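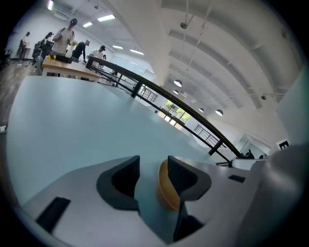
04/05/2018 – Samden open day, notes

Went over with Bushra Jatoi and Enda Dolan. Eamon Noonan was meant to come but had the Armont delivery to deal with, so some of this is for him.

Got there early enough to see the hand-held gripper before the talk started. Fionnuala Buckley ran the session and was fair about questions, more than I can say for the brochure. The pitch: people do the task with the gripper in their hand, the recordings go into training, and the arm picks up the skill. Brochure says 300 recordings is enough for a new pick. I asked 300 of what. Same part, same bench, same person? She said mixed, but couldn't give me the split. Asked her to mail it.

What I saw of the hand tool: two fingers, dark pads scooped on the inside. Fine for anything round. I would not want to pick up our flat brackets with it, and that's 25 percent of what goes through the cell. Bushra tried it on a strip of shim stock she had in her pocket and dropped it twice, then got it by dragging it to the edge of the bench first. Any of us would do that by hand without thinking. Would the arm learn the drag? Fionnuala thought so. No demo of it.

Arm demo after coffee. Posted success rate is 92 percent. We watched a run on cups and it looked good, smooth approach, no hunting. Then Enda asked them to turn the tray a quarter turn and they wanted to "reset the cell" first, and the reset took long enough that half the visitors wandered off to the sandwiches. It did work afterwards. I'd still like to know what was changed during the reset.

Also 92 percent is not a number I can take to Lionel Birkett. On the Brindovness line a miss means somebody walks over and clears it. Slide 2 compared it with "typical manual setup" and gave no source.

Things I did like:
– the hand tool is easy to pick up, Bushra was using it properly within minutes
– they let us handle things, no ropes
– one of the Suksawat people, there as a customer, told Enda their finger pads wear faster than quoted. Useful, and not something we'd have got from the talk

Noise: couldn't judge. Too many people talking in the room.

To do
Me – chase the recordings split and ask for one uncut video including the reset
Enda – pad life, get a real figure from Suksawat if they'll give one
Bushra – box of our brackets, the bent ones too, to send over for a trial
Eamon – please don't promise Lionel anything for March until the brackets come back

Parking was terrible. Use the back road next time.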